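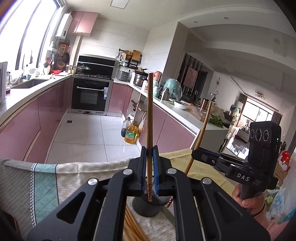
Kitchen and Catering Work > Equipment and Automation
Moved off packing and onto the grippers, what should I ask for?

irja_r
I've been at Skorell for four years, always on table sets. Chopsticks, spoons, napkins, sorted and packed for the restaurants we supply. In February they put in a Sangkhawat line that does 3,000 sets a shift and needs two people. We were a bigger crew than that. Three of us were offered "demonstration work" and I took it.

The job is handling things with hand grippers while they record it. You squeeze the handle, the jaws close, you pick up a chopstick and put it in a holder. Then you tip them out and go again. We work in ordinary kitchens and not at the plant, which I like. It's quiet and there's a window.

My contract still says packing operator. Same hourly rate, no piece bonus, and the bonus was a real part of my pay. I have a meeting coming up about it. Has anyone moved over like this and got their title or pay changed? What did you ask for?

macarena.riv
Get the title changed first. I was at Seneck when they did this and people stayed on their old job descriptions. When the packing jobs were cut for good, they were on the list with everyone else, even though they hadn't packed anything in months.

Also ask who pays for travel between kitchens.

irja_r
Travel is paid. Travel time is not.

macarena.riv
Then put that on your list too. Write down your door to door times for two weeks before the meeting.

yfurukawa
I'll be the one to say it. You're recording how to do the job so that a machine can do it with fewer people. I wouldn't do it at the packing rate and I'm not sure I'd do it at all. The first line took the easy part, where everything is the same size and comes down a chute. What was left for us was loose stuff in a pile. Now they want that as well.

irja_r
I know what it's for. The choice was this or the night shift in the dish room, and I have a kid in school.

yfurukawa
Not blaming you. I'd just want it in the contract that they can't drop you the day they have enough recordings.
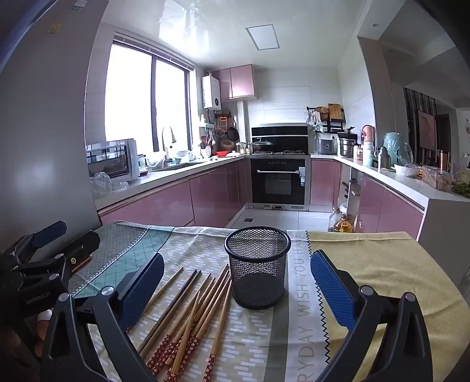

Fidel Troncoso

I do the same work for Wotitus. Start of a run: mesh holder empty, chopsticks in a loose pile next to it, patterned ends toward the front of the table, and then you open the jaws and go in. People think it's nothing until they try it. A chopstick is thin and it rolls, and if you grab it too near one end it swings on you. With your fingers you fix that without thinking. With the gripper you have to put it down and take it again.

I don't agree with Yuto that it's packing with a different tool. It's slower and you have to pay attention the whole time. On the line I could do a full shift and talk to the person next to me. With these I'm tired in a different place, mostly the forearm and the eyes. So my advice on the meeting is to leave the bonus alone and argue for a higher base. A piece bonus would be bad for this. You'd rush, the runs would get thrown out, and then you'd be arguing over which ones count.

macarena.riv
Did Wotitus give you a higher base?

Fidel Troncoso
Yes, after we asked twice. We also got a break every hour written in. Before that it was "take one when you need it" and of course we didn't.

irja_r
The break is a good one. My grip hand is sore by the afternoon. Do you switch hands?

Fidel Troncoso
When the task lets me. Some need a gripper in each hand, so no. Tell them about the soreness now and get it in writing, even if it's minor.

renata_z
Coming from the other side, I supervise a recording crew. Please do mention the hand. We can change the order of tasks so you're not on thin things all day. Bowls and cloths are easier on the grip. But I only find out if people say it.

On titles, we use "recording operator" and it took one form. If your manager says it's complicated, ask which form.

yfurukawa
And when the recordings are done, Renata? What happens to the crew?

renata_z
So far they've gone on to other tasks. I can't promise past the current contract and I don't tell them I can. Some have moved to checking recordings, which is desk work and pays a bit more. I agree with you that it should be in writing. Where I am it isn't yet.

yfurukawa
Fair enough. That's more of an answer than I got at my place.

irja_r
OK, my list so far: new title, higher base in place of the bonus, travel time, hourly break, soreness on record, and notice if the work ends. Yuto, do you have wording for the last one? Ours have a union rep but she's never seen a contract for this.

yfurukawa
I have the clause we asked for. We didn't get all of it. I'll send it to you tonight after nine.

macarena.riv
Could you post it here too, with the company name taken out? We have people at Seneck who could use it.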